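Light curtain or risk assessment first for a small cobot cell? New to this

Posted by Fathima Ekanayake, July 26, 2019
Community help > Workshop automation > Rules and good practice

Hi all, I look after a little shared workshop in Hosville and we're putting together a bench cell with a small arm on it. It's a light wooden table, nothing fancy, and the jobs are everyday stuff: pick up a cup, move a plate, fold a cloth, put things in a basket. The arm is a lightweight one and everybody keeps telling me it's "collaborative", so we don't need guarding.

Our insurer (Jikdale) wants to see "evidence of safe design" before we switch on in August, and I've got no idea whether that means a light curtain, a fence, a sign on the wall or a big folder of paper. I've read bits of the standards and my eyes glazed over, sorry!
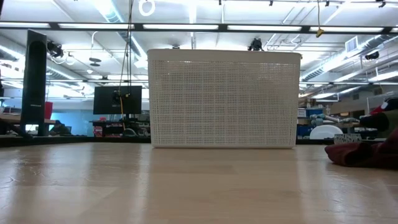 The other thing bugging me is the bench itself. People leave their bits and pieces on it between runs, and I can't decide if that's a housekeeping thing or a proper safety thing. Do you lot write a rule for it? And where would an e-stop go so a person can reach it from either side? Budget is tight but I can find money for 3 or 4 decent parts if someone tells me which ones.

Henrike Brinkmann
Paper first, hardware second. The arm on its own isn't what gets called safe, it's the whole application: arm, gripper, whatever it's holding, and where people stand. A lightweight arm swinging a ceramic plate is a different animal from the same arm holding a rag. So list every task, including cleaning, teaching and clearing a jam (everyone forgets the jam), write down what could hurt somebody, how badly and how likely, then what you'll do about it. Look at ISO 12100 for the method, and ISO 10218 and ISO/TS 15066 for the robot side. Then check what your local regulator wants on top.

You may find you don't need a curtain at all. If you do, its distance from the arm gets worked out from your measured stopping time, so please don't just screw it on where it looks tidy. I did that at Rivadeneyra years ago and had to move the lot, 42 new holes and a very grumpy fitter.

On your clutter question, I treat it as both. Ours is one line on the start-up sheet: bench clear except for the items in the task, and cables tied back out of the arm's reach. Whoever presses start signs it. For the e-stop, fit two, one on each side, and make sure neither can only be reached by leaning across the table.

Eliécer Rengifo
just turn the speed down mate, we run ours slow and never had a drama

Apinya Paisan
Slow helps but I wouldn't hand that to an insurer, Eliécer! You can still get your fingers pinched at low speed. Agree with Henrike on pretty much everything. Only thing I'd add is to redo the assessment when you change the gripper or the objects. We swapped ours at Nekix and the new fingers had much sharper edges, so the old sheet was no good. Also, test the e-stops at the start of each shift and write it in a log. Ours is a cheap exercise book on a string and the auditor was perfectly happy with it.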